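In praise of the long lunch

My grandmother never once sat down to eat alone if she could help it. She would knock on the wall for the neighbour, and if the neighbour was out she'd ring my mother, who lived 20 minutes away and usually came. I thought this was terribly old-fashioned when I was young. I am 83 now, a good deal older than she ever got to be, and I have come round to her way of thinking entirely.

What I'm arguing for, I suppose, is the proper lunch, at a table, with somebody else, lasting long enough for the tea to need making twice. We've let it go without much of a fight. My grandson has his at his desk in Lennox, out of a box, while reading his messages, and when I asked him what had been in the box he had to stop and think!

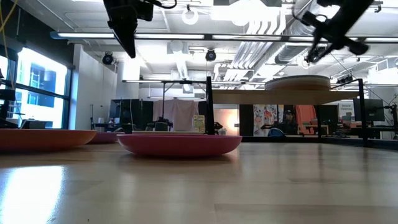 Lunch is a friendlier meal than dinner, to my mind, and it wants far less fuss. Dinner guests expect a pudding and a tidy hall. For lunch you can put out bread, cheese and whatever soup is going, and people are simply pleased to be asked. I'm all for plates in different colours too, a pinkish-red one next to an orange one and a pale yellow one further back, on a bare wooden table with the light from the window lying across it. A matching set always makes me sit up straight and mind my elbows, and I don't talk half so well with my elbows in.

Wenche Kristiansen and I have had lunch together since one wet September when her cooker broke down, and we have disagreed about nearly everything over it, from the bypass to how long you boil an egg. I wouldn't swap those afternoons (they do become afternoons) for any number of smart evenings out. So do ask someone round, even if there's only soup.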